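Capítulo 5
Presión, altura y punto de ebullición

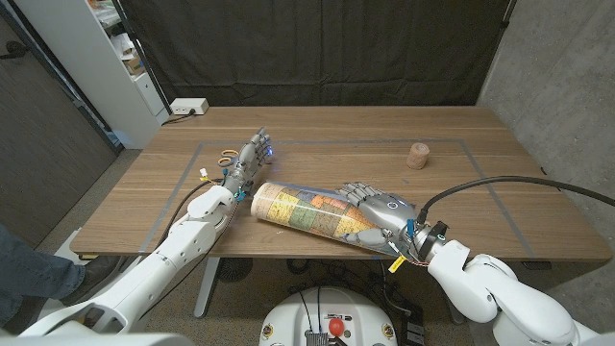 Empecemos por una olla de papas. En la costa, a nivel del mar, veinte minutos y listo. En Chambi, pueblo minero a 3675 metros, las mismas papas siguen duras a la media hora. El fuego es igual, la olla también. Lo que cambia es el aire que hay encima.

Idea clave: un líquido hierve cuando su presión de vapor iguala a la presión exterior. Menos presión afuera, menos temperatura para hervir. El agua en Chambi hierve a unos 88 °C y de ahí no pasa, por mucho gas que se gaste. Hervir fuerte no es cocinar más rápido – error clásico, sale en todos los examenes.

Fidelina Urrego, cocinera del comedor escolar de Chambi, lo resolvió hace años con olla a presión. 40 raciones de lentejas antes del mediodía. Al cerrar la tapa el vapor queda atrapado, sube la presión, sube el punto de ebullición. Lo veremos con números en la sección 5.3.

Antes de seguir, repasar del capítulo anterior:
Presión = fuerza / área. Unidades: pascal, atmósfera, milímetro de mercurio (mmHg).
Presión de vapor y su relación con la temperatura.
Diferencia entre evaporación y ebullición. Ojo con esta, se confunden mucho.

Para ir pensando. En el valle de Bisero el barómetro de la escuela marca 620 mmHg. ¿Hierve el agua allí por encima o por debajo de 100 °C? ¿Y en Chambi, la lectura será mayor o menor? Anotar la respuesta en el cuaderno, aunque sea a ojo, y dejarla sin borrar – volveremos a ella al final del capitulo.

5.1 La atmósfera pesa

Una columna de aire sobre cada metro cuadrado de suelo. Al subir, la columna se acorta y el aire que queda arriba es menos denso. Por eso la presión baja rápido en los primeros kilómetros y luego cada vez más despacio.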